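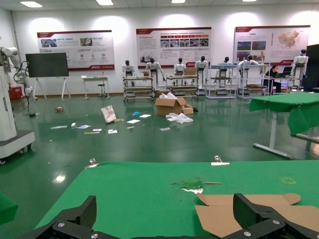
Green-topped table, cardboard near the right finger.

plikimo-innings

Hi! I keep pitching logs for the Belotholm summer league in here, one row per relief outing. There are 1,554 rows so far, from 13 clubs (Betow has the most, mostly since I go to their games).

Columns are club, inning entered, outs, runs, walks and pitches. Pitchers are numbered, no names. If a game went past 40 outs in one bullpen I split it into two files, sorry, my old spreadsheet choked on it.

June is patchy! Two scorebooks got rained on and I left those cells blank.

Load it with anything that reads CSV. Fixes welcome, just open an issue.

Last updated Mar 23, 2025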